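Tuesday 23rd January

Back from the Jillomia visit, writing this on the train before I lose it all. Feet killing me. Notes in the order they come.

Had pictured cages and big arms. Mostly it's laundry! People in ordinary bedrooms with grippers in their hands, folding towels and tops, and that's what the robots learn from. Woman at the welcome desk said the target is 2,000 folds and they're sitting at 2,088, so everyone was pretty chuffed. Asked whether a bad fold counts. It does, gets labelled bad.
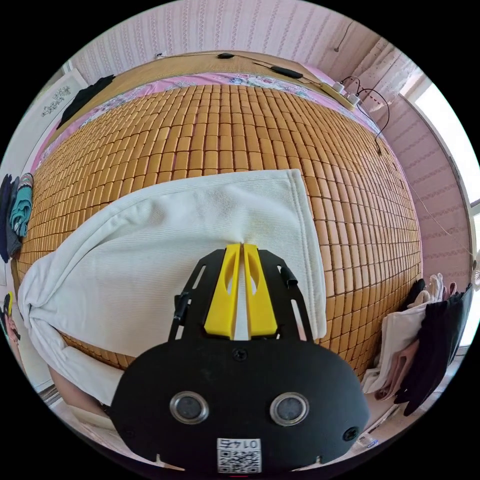

and the towels are meant to be the easy bit, which I don't buy. I can't get mine square with two good hands, never mind a pair of yellow fingers. Corners are the whole game, she reckoned. Find the corner, keep the corner. Wrote that on my wrist.

Then clothes. Navy, black, teal, some brown, all on a bamboo mat. Dark on dark is hard for the camera apparantly. White shorts have their own trouble, elastic waistband pulls them out of shape - mine do that too.
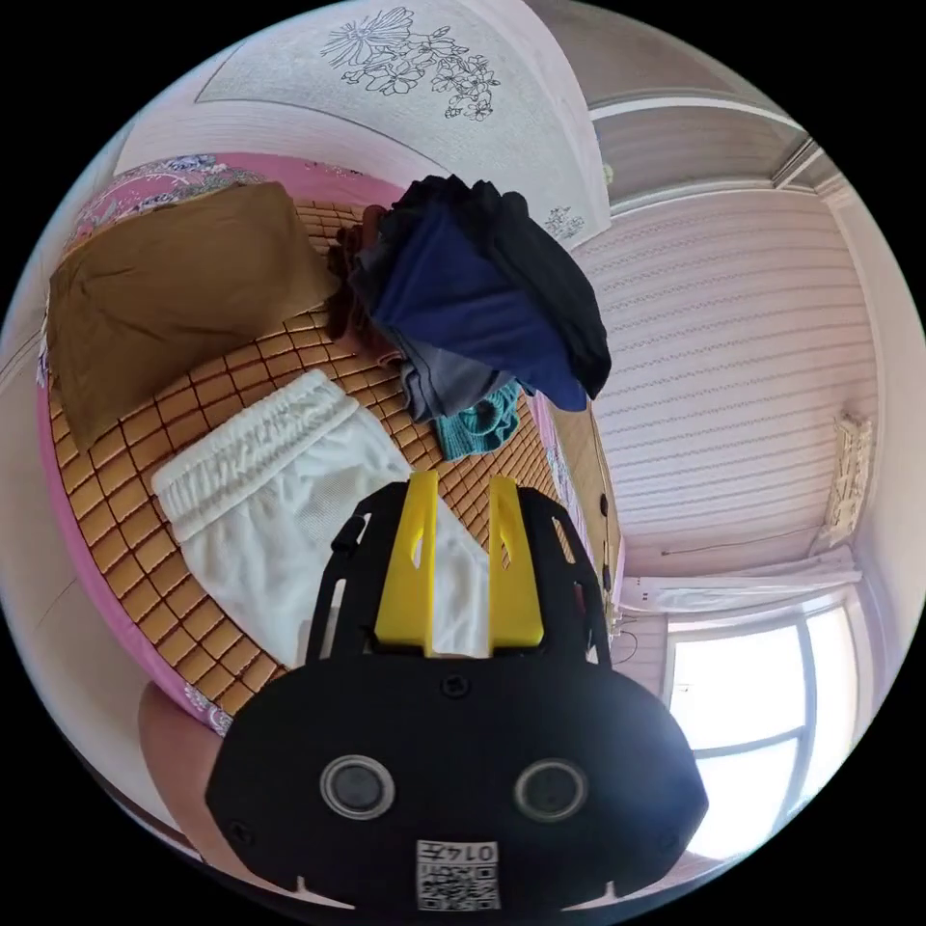
After morning tea

Scones, dry. Coffee good. Talked to a bloke from Irano about batteries for far too long and nearly missed the next session. Knits! Worst of the lot, they reckon, they stretch and then you've lost your edges. Pinch one end, hold the other up, get it out long before you even think about folding.
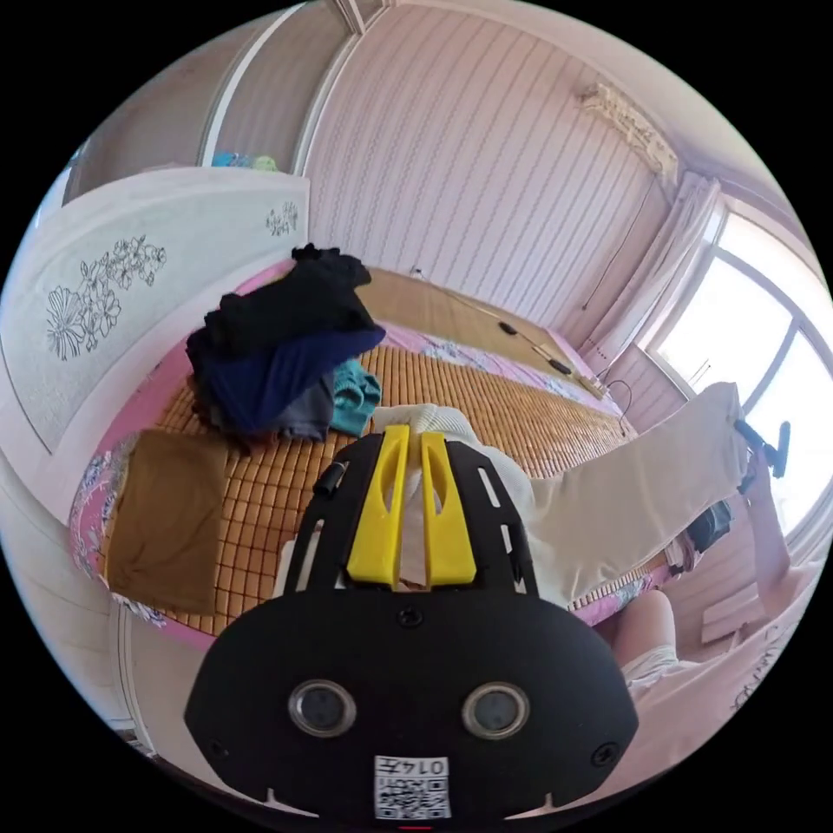
Suominen Home Robotics Club - members' diaries

Meant to ask about the fingers, whether they wear out, and forgot. Must email. Had 3 questions written down and asked 2 of them. Also want the colour chart they were handing out, left mine on the bus seat, idiot.

Somebody asked about using a gripper in each hand and whether your wrists get sore. Yes, was the anwser. You take breaks. 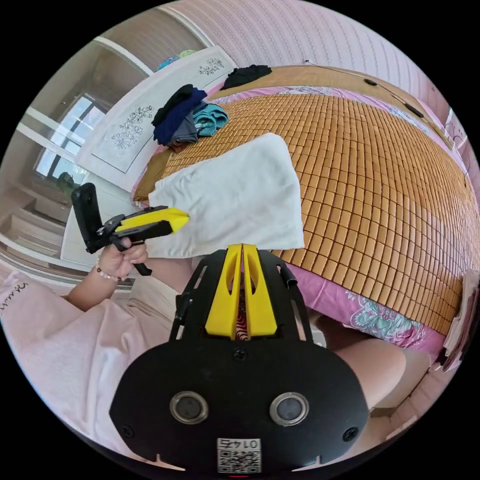 Things to chase

Drunitz open day is in April, put name down tonight. Ring Mum. Take own towels out of the dryer, still in there from Sunday.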